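Section 4. Folding and Stacking the Knitted Cloths

Applies to: Stoltine textured cloths, all sizes, and the Orden floor method
Revised 3 Nov 2024

Read sections 2 and 3 first if the cloths are new. Unwashed cloths fold beautifully and tell you nothing about how they will fold next month.

The packet insert says these cloths "fold flat in seconds." We folded 400 of them in August while putting this guide together and would not have chosen that wording. A textured knit has no hard crease in it. It grabs at itself, it springs back, and two cloths from the same packet may not agree on where the corners are. The method in this section is slower than the one on the insert and gives a stack that stays up.

4.1 Before you start

1. Check that the cloth is fully dry. Feel the middle, where the fabric is thickest when bunched, and ignore the edges, which dry first.

2. Shake it once, holding two neighboring corners. The insert recommends three shakes. We saw no difference after the first.

3. Look for pulled loops. Set aside any cloth with a loop standing clear of the rest and deal with it under 4.5.

4. Find the fold direction. Squeeze a handful gently and watch which way the rows of bumps run as they curve over the bulge. Fold along those rows for the first fold and across them for the second.

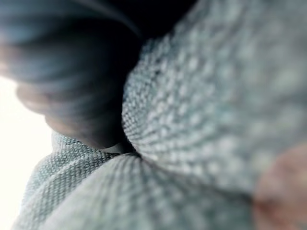 Fig. 4-1. Cloth gathered into folds. The rows of stitches spread out from the crease.

Note: The Gauthier folding chart, which some packets still include, has the first and second folds the other way around. It works on flat-weave towels. On these cloths it leaves a ridge down the middle, and the ridge is what tips the stack.

4.2 Choosing a surface

A table is fine for the small size. For the large size, most tables are too narrow, and half the cloth ends up hanging over the side and stretching under its own weight. That is the one good argument for the Orden floor method. The claim that it also saves your back is harder to believe, and you should kneel on something.

1. Sweep the floor. Textured knit picks up everything, including what you thought you had swept.

2. Mark out a work area with low-tack tape. Leave a hand's width all around the largest cloth.

3. Put finished cloths outside the tape, never on it.

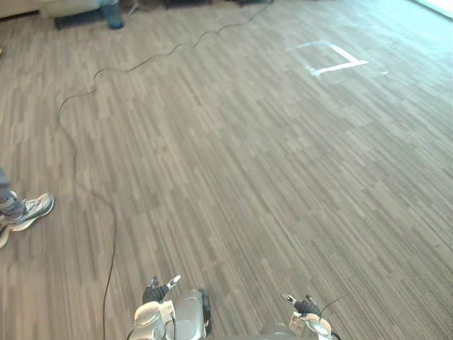
Placement matters more than the exact size of the marked area. Keep it near enough to reach the stack without getting up, and clear of any walkway. White tape shows up well on gray wood-look planks, and a rectangle is all you need; the corner targets sold by Trarar are neat but do nothing that tape doesn't. Keep the work area well to one side of any loose cable, such as the thin black one that wanders across this floor, and pick up stray scraps before the first cloth goes down.

Caution: Do not drag a cloth across tape. The adhesive edge catches the loops.

4.3 Making the folds

1. Lay the cloth down with the rows running away from you. Smooth it from the center out, using the flat of the hand. Fingertips leave dents.

2. Bring the near edge to the far edge. Line up the corners and let the middle look after itself.

3. Press along the fold for a slow count of two. Longer pressing is often recommended. The knit recovers anyway.

4. Turn the cloth a quarter turn and fold again.
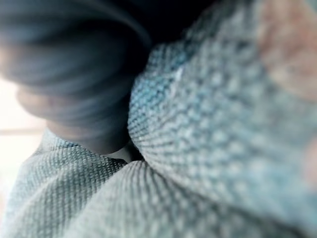 5. If the second fold rides up into a hump, open it and start again from step 2. Pushing the hump down only moves it toward the edge, where it will come back once there is weight on top.

6. Check thickness by eye against the last cloth. Small differences are normal. A cloth that stands twice as tall has been folded over on itself somewhere inside.

Note: Spray starch is not recommended. It gives a crisp fold for one day, then stiffens the bumps, and the cloth stops absorbing.

4.4 Stacking

1. Alternate the folded edge, left then right.

2. Stop at 25 cloths. The shelf label allows 27, and the last two are the ones you will find on the floor.

3. Leave the stack overnight before moving it.
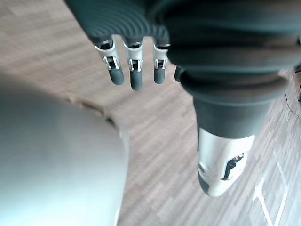
Stacks made on the floor should be lifted from the floor, and this is where a careful job usually comes undone. Slide a board under the stack first if you have one. Wood-grain flooring gives you straight lines to square the sides against, so use them while the stack is still down there. Check again after lifting, and expect to nudge the top few cloths back into place.

4.5 Pulled loops

1. Do not cut the loop.

2. Stretch the fabric lightly in both directions. Short pulls often go back in.

3. For longer pulls, work the slack into the neighboring stitches with a blunt needle, a little at a time.

4. Rewash before folding.

The packet promises 1,000 washes without pulling. We have no way to test that and would keep the needle handy.

Continue to section 5, Storage and Shelf Liners.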